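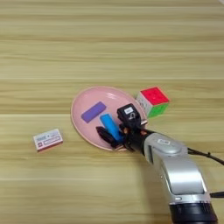 A pink plate, a purple block, a blue bar and a puzzle cube on the plank tabletop.

The Pink Plate Stays on the Table

20 August 2026
By the Grirkdale Table Notes desk
14 comments | 25 shares

I went over to Gridwood, the little craft and play studio in Grirkdale, mostly to ask about the tables (I've been wanting one for ages!), and we ended up talking about plates for half the visit.

"Everything small goes on a plate," the owner told me, pushing a mug my way. "Blocks, beads, whatever. If it has a lip, it doesn't roll off and I'm not on my knees looking for it."

The pink oval one is her favorite. It holds a purple block and a rounded blue piece at the moment, with the puzzle cube left out on the wood. I asked if she can solve it. "One side! Then I hand it to a kid."

She opened in December with seven plates and one long table. "People said get trays. I like a plate -- you already know how to pass one."

And the tabletop? Pale planks, lots of honey-colored grain, and she wipes it down herself every night. She paid $700 for it and would do it again. "I can fit up to 25 people if they're friendly."

I left without a table, but I did go home and move my buttons onto a saucer.

Related
Shelf talk at Tosesora
Khamphan's button drawers
Small boxes we keep reusing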